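Weltholm 手持夹爪套装使用体验：教机器铺床叠衣服，现在到哪一步了

发表于 11/11/24　分类：工具与设备

先把结论放前面，免得有人翻到底：这套夹爪我很喜欢，买了不后悔，还打算再买一套备着。至于它背后那个大家最关心的问题，机器到底能不能替人干家务，我的答案是能干一点点，而且这一点点比我年初想象的要多。床单还不行，毛巾行了！

我从七月开始用 Weltholm 这套东西，到现在换过一次指尖垫片，拧紧过无数次螺丝，该踩的坑基本踩完了，可以写点东西。

买的是什么

一套两只，左右手各一只。每只就是一个带扳机的手柄，前面装着两片夹爪，扣扳机夹爪合拢，松开就弹回去。人两只手各握一只，拿它去做平时用手做的事，叠衣服、铺床单、收碗、挂毛巾都行，动作录下来以后拿去训练双臂机器。我用来跑结果的是一台 Gorura 的双臂平台，两条臂末端装的夹爪和手里拿的是同一个形状，这样人手里夹得住的东西，理论上机器也夹得住。注意我说的是理论上，后面会讲。

价格是一套 2,000 元，不含相机和采集用的电脑。我一开始觉得贵，两个塑料手柄凭什么！后来自己试着打印了一对，夹爪合不拢，扳机回弹发涩，用一个下午虎口就疼，于是老老实实下单。加工件贵有贵的道理，至少两片爪尖是对得齐的，夹一张餐巾纸都不会滑出来。

上手

比我想的容易太多了。拆开装好，看一遍说明书，喝完一杯茶就可以开始夹东西。扳机行程偏长，刚开始会夹过头，大概每个人都要经历这么一个阶段：明明只想捏起布角，结果连下面那层一起带起来。练一会儿就好了，手会自己记住那个力度。

真正难适应的是少了手指。平时叠T恤，拇指和食指捏住肩线，剩下的手指顺手就把下面的布捋平了，自己完全意识不到。换成两片夹爪之后，捋平这一步就没了，得单独做：合上夹爪，用侧面去推，像拿尺子刮桌面那样。我第一次用它叠一件长袖衬衫，叠完看着像从洗衣机里直接掏出来的，袖子还从底下伸出来半截（照片就不放了，给自己留点面子）。

不过这种别扭特别有价值。机器也只有两片夹爪，它遇到的麻烦和我手里遇到的麻烦是一样的，我怎么绕过去，它就有机会怎么绕过去。以前用遥操作的办法，人坐在一边推摇杆，根本感觉不到布在打滑；现在布一滑手上马上就知道，立刻换个角度再夹。光是这一点，我就愿意给它很高的分。

重量方面，单只拿着不重，举着干一整个下午就重了。尤其是铺床这类活，手臂一直往前伸，肩膀比手先累。建议两个人轮着来，一个人做的时候另一个人坐着歇会儿，别硬撑。累了以后动作会变形，录出来的数据也没法用，白辛苦。

布料是真正的考试

收杯子、摆筷子、把瓶子放回架子上，这些用夹爪做起来很愉快，机器学起来也快。硬的东西形状不变，夹住就是夹住了。只要位置别太刁钻，Gorura 那两条臂做得有模有样，我给家里老人看视频，老人问什么时候能来洗碗。

一碰到布就全变了。布每次扔下去都是不同的样子，角可能压在中间，可能翻在背面，也可能根本看不见。人看一眼就知道该拎哪里，机器要先弄明白哪一条边是真的边、哪一条只是褶子。这也是我最想用这套夹爪折腾的部分，所以后来的时间几乎全花在床垫和各种布上了。
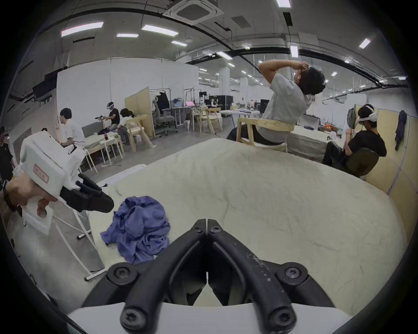

铺床的难处还要再多一层，床垫本身是软的。在硬桌面上叠毛巾，夹爪往下探到桌面就停住了，有个实打实的底；在床垫上往下探，床垫会跟着陷下去，布也跟着陷，爪尖从布上滑过去，什么也没夹到。人用手的时候会不自觉地把手指伸平了插到布底下，用夹爪就得学着把爪尖压低，贴着表面斜着往前送，碰到褶子的时候再合拢。这个动作我练了好几天才顺，练会那一刻高兴得不行，恨不得把家里所有床单都拆下来重新铺一遍。

我后来总结出的一个笨办法是先挑起一个褶，提高一点，抖一下，让布自己往下垂，垂下来以后边就露出来了，再用另一只手去夹边。这个办法机器也学得会，因为它不要求第一下就夹对地方，夹到哪儿都能往下走。强烈推荐给正在弄布料的朋友，省下的时间非常可观。

录了多少，学成什么样

先说毛巾。我们用的是 Grurnby 的中号棉毛巾，厚薄适中，边上有一圈压线，很好认。攒够 300 条录制之后，用 Guerreiro 的训练工具跑了 16 个小时，然后放到 Gorura 上试。从一团毛巾开始，到叠成整齐的长方块，顺利的时候 40 秒。

40 秒当然慢，我自己叠一条也就眨几下眼的功夫。可是看着它从乱糟糟一团里挑起一个角，停一下，再去找第二个角，然后把整条毛巾拎起来铺平，那个感觉非常奇妙。它还会补救，有一次折过去歪了，它把上面那层掀回来重新折，录的时候我们确实这样补救过几回，没想到真被它学去了。

换成同一个牌子的大浴巾，成绩掉得厉害，主要是臂展不够，两条臂张到最开也拉不直对角。换成薄的手帕反而没问题，只是抖的那一下容易抖飞。换颜色影响很小，换花纹影响很大，条纹的尤其糟糕，它会把条纹当成折痕，一本正经地去夹一根并不存在的褶子。

再说衣服。短袖能叠，叠得像大学宿舍里男生叠的那种水平，能放进抽屉，不能放进店里。长袖时好时坏，带帽子的我劝大家先别试，帽子会把整件衣服的重心带歪，每一步都不对劲。裤子倒是个惊喜，对折再对折，结构清楚，比我想的好很多。

床单目前还是不行。单人床的平单，能铺上去，能拉到大致盖住，四个角的平整度只能说看心情。带松紧的床笠完全没戏，套上一个角，去套对面那个角，前面那个就弹出来了（这件事我自己在家做也常常失败，所以没有嘲笑它的资格）。被套更不用提，那是人类之间都要互相求助的活。

所以机器能干家务了吗

如果问的是能不能买一台放家里，下班回来床铺好了衣服叠好了，现在不能，我也不觉得明年就能。一台双臂平台占的地方比洗衣机大得多，旁边得有人看着，毛巾掉地上它有时候会对着空气继续叠。

如果问的是洗衣房、酒店后场这类地方，我就乐观多了。那里毛巾都是同一款，台面高度固定，光线也稳定，一条慢一点没关系，它可以一直叠下去。叠歪的挑出来让人返工，剩下的直接上架，我觉得这种用法已经可以认真考虑了。工厂里的装袋、套袋也类似，袋子是软的，但每一只都长得一样，难度就落在一个机器吃得消的范围里。

我比较兴奋的是学新东西的门槛在往下走。以前要让机械臂换一个活，得请人写程序、做夹具、反复标定。现在会叠毛巾的人拿着两只手柄就能教，不需要懂代码，洗衣房里手最快的那位师傅教出来的效果多半比我好。我们自己也试过换人录，动作利索的人录的数据，训练出来就是利索；喜欢来回摸两下再下手的人，机器也跟着来回摸两下，学得真像！

优点和毛病

喜欢的地方前面说了不少，再补几条零碎的。指尖垫片可以自己换，抠出来再按进去就好。爪尖收得窄，能伸进折缝里，挑单层布的时候特别管用。扳机左右手手感一致，我是左撇子，很多工具到我手里都要别扭一阵，这个没有。

毛病也得讲。固定夹爪的螺丝用久了会松，没有任何提示，等发现的时候爪尖已经错开一点，那一批录制只能扔掉。我现在养成了开工前先拧一遍的习惯，也建议厂家出厂时就点上螺纹胶。手柄后部偏宽，手小的人握着吃力，希望出一个小号。说明书中文部分翻译得很潦草，“闭合力”和“握持力”混着用，第一次看的时候我以为是两个可以分别调的参数，找了半天旋钮。

还有一个说不上是毛病，算是提醒：垫片很沾毛絮。叠新毛巾的时候，没多久爪尖就糊上一层绒，夹什么都打滑。准备一卷粘毛纸放在手边，随手滚一下。别用酒精擦，我擦过一次，垫片表面变得发亮，反而更滑，后来只好换掉。

配套软件 Guerreiro 是另外装的，单独写一段。界面朴素，但该有的都有，回放可以逐段裁剪，录坏的开头和结尾剪掉就行，不必整条删。标注任务名称只能用英文，这点有点烦，我用拼音混过去了，目前没出过问题。导出时间长，电脑风扇会叫得很响，适合吃饭的时候让它自己跑。

适合谁

手上已经有双臂平台、正打算攒自己数据的小团队，我觉得可以直接买，尤其是要弄布料的，用手柄去夹和用摇杆去推完全是两种体验。学校实验课也合适，学生上手快，而且课堂气氛会特别好，大家抢着叠衣服，我头一回见到有人为了叠袜子排队。

只想体验一下的个人玩家，建议先借一套玩玩。没有后面的机械臂，录下来的东西只能自己看回放，新鲜劲过去就放抽屉里了。不过要是家里有小孩，拿它比赛收积木倒是很好玩，我家现在积木收得空前积极。

评分的话，硬件给九分，扣的一分在螺丝和说明书上；软件给七分。下一步我准备攻枕套，枕套开口小，里面还要塞一个软的东西进去，估计会很惨烈，等录够了再来更新。有人弄过枕套的，麻烦在评论里说说开口那一侧用哪只手撑着比较稳，我两边都试过，还没拿定主意。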